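Karnano Wants Your Odd Socks, and It Would Like Them by November

The laundry service's amnesty on unclaimed clothing opens in 13 branches, with no questions asked and very few answered

Karnano, the neighborhood laundry and mending service, today announced its first Lost Clothing Amnesty, a month-long effort to return the things customers have left behind over the past nine years and, in many cases, have clearly learned to live without.

Every Karnano branch keeps a back shelf. The Roman Street branch keeps three, plus a closet that staff have stopped opening on busy mornings. Between them they hold single gloves, christening gowns, a marching band jacket, and enough fitted sheets to suggest that some people bring them in to be folded and then lose their nerve.

During the amnesty, anyone who can describe an item may have it back, cleaned and pressed, with all storage fees waived. Descriptions should go a little further than "dark" or "a shirt." Tickets are welcome but not required. The company accepts that most of them went through the wash years ago in a back pocket.

"We have written, we have called, and in one case we attended the man's retirement party," said Humaira Siddiqui, head of branches at Karnano. "He was very pleased to see us. He did not take the trousers."

Customers who come in during November can also have one small repair done for free: a button, a hem, or a seam of up to 50 centimeters. Zippers are excluded, following what the mending room calls a difference of opinion with last winter's coats.
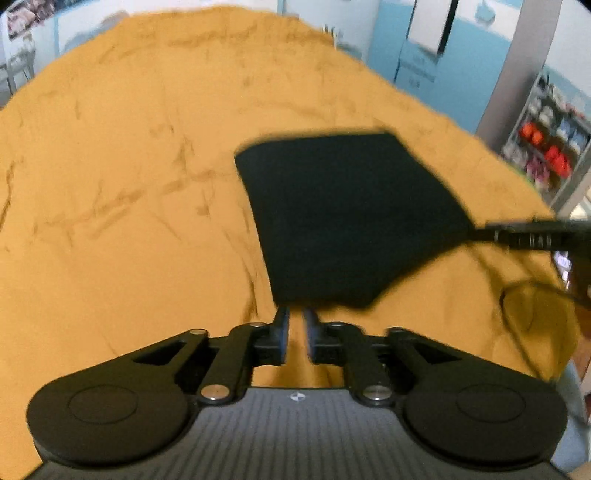 A piece of black fabric held above a wrinkled orange-yellow sheet

Anything still on the shelves when the amnesty closes will go to Drelier, a clothing reuse shop that sorts, mends and resells what it can. Pieces too worn to sell are cut up for quilting scraps and cleaning cloths — a second career that the company considers perfectly respectable.

"I'm told there is a cape," said Gwenaël Gaillard, who runs Drelier. "I have cleared a hook."

The amnesty runs during normal branch hours, from 9 a.m. Customers collecting more than one bag are asked to call ahead. Those collecting the marching band jacket are asked to bring proof, as there have already been inquiries from within the staff.

Press contact: Teresa Ó Ceallaigh, Karnano press desk, Roman Street branch. Interviews with Humaira Siddiqui are available on request, mornings preferred.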